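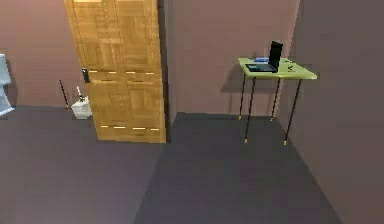
# Six weeks in a room with Skodden

I said yes to the residency before I'd read the whole email. It was July, my studio lease was up, and somebody was offering a design workshop with a bed attached, so of course I said yes! Only on the train did I get to the part about the theme. It was "thresholds", and I groaned out loud, enough that the man opposite offered me a mint.

I make lamps, mostly. I'd never given a thought to thresholds, except when carrying lamps over them.

Skodden runs out of an old seed warehouse by the river, and it's been pairing working designers with students for long enough that the early students are now coming back as the working designers. Els Lambrechts was one of those. She'd been through as a twenty-two-year-old making terrible chairs (her words, and I've since seen one) and now she was leading our group and setting the briefs. Her first one was a single line written on the back of a paint card: make something a person has to pass through. No materials list, no budget, no hint of how big. Then she went off to lunch.

I should explain how the place works, or how it worked for us. You get a bench, a key to the kiln room, and three students who didn't choose you. Mine were Mamta Kushwaha, who'd come from textiles and was suspicious of anything that couldn't be folded; a very quiet ceramicist who asked me not to put her name in print, so I won't; and a lad from the industrial program who had opinions about hinges. I learned a lot about hinges.

For the first fortnight we made nothing at all. We walked around town in the rain going in and out of things. Bank, laundromat, the arcade with the awful carpet. Mamta kept a notebook of how people's shoulders moved when they went in somewhere, little sideways drawings, dozens to a page, and I remember thinking it was a nice way of avoiding work. By the third week those drawings were the only thing any of us had that was worth pinning up.

## The Hudex argument

Every group has a fight and ours was over Hudex. If you haven't met it, Hudex is the felted board that got into every office fit-out a while back, grey on one side and a slightly different grey on the other. A supplier had left a pallet of the stuff at Skodden, 60 sheets, free to whoever wanted it. I wanted it. I've been poor for long enough that free material makes my heart race.

Mamta said no. She said if we used it we'd be designing for the pallet. I said all design is for the pallet, one way or another, and show me the designer who's never started from what was lying around. We went on like that until well past nine at night, over a pot of lentils that stuck to the bottom, and the hinge lad sided with each of us in turn depending on who'd spoken last.

What we landed on was a compromise, and I usually hate those. We took the Hudex and shredded it. The ceramicist found a way to press the fluff into long soft ropes, and Mamta knotted them, and we ended up with 398 ropes hanging in a sort of corridor you had to shoulder your way into. It swallowed sound. You'd go in talking and hear your own voice go flat and close, and people stopped mid-sentence, every time. Els walked through it twice, came out with grey fuzz all over her cardigan and asked when we were going to start.

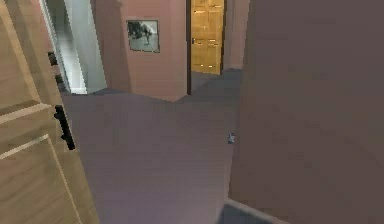
I sulked for a day. Then I took her point, which was that we'd built a nice effect and hadn't asked who was on the other side of it. So we cut the corridor in half, lengthwise, and made two that ran beside each other, so you could feel somebody passing the other way without seeing them. You'd get a bit of a sway in the ropes near your elbow. That was it! That was the piece. It took an afternoon to do and it had taken five weeks to get to, and I still haven't decided how I feel about that ratio.

Other groups were having their own dramas. Nélida Acuña's lot had built a ramp out of salvaged piano lids that was gorgeous and lethal, and they spent their last week gluing sand to it. Gönül Başaran, who does graphics and had never built anything larger than a book, put her students to work on a long printed floor. You walked it end to end and the letters under your feet changed alphabet so gradually that you couldn't say where one left off. It had 1056 characters, each drawn by hand. I went over it four or five times, usually with a coffee, and was told off for the coffee.

## Opening night, more or less

We had room for 100 people and got more than that, mostly because Zuleica Rangel had told her entire dance class to come. Zuleica looks after the programming at Sithole, the little gallery two streets back from the river, and she'd agreed to take whatever came out of the residency for the month of November. Brave of her, considering that when she agreed all she'd seen of ours was a bag of fluff.

The dancers were the best audience I've ever had. They went through the ropes backwards and sideways and on their hands and knees, and then a line of kids copied them. One old bloke stood in the middle for so long that Mamta went in to check on him. He told her he was fine, he was just having a listen.

We lost a few ropes. The ceramicist sat on the floor re-knotting them with a bulldog clip in her teeth while people stepped over her legs, and I held the torch.

Since then Zudine has been in touch with Mamta about doing a smaller version as a room divider, in wool this time. She rang me to ask what she should charge. I gave her a figure, she laughed at me and doubled it, and they've said yes. I've gone back to lamps. The new one has a fringe on it, a long heavy one, and you have to put your hand through to reach the switch.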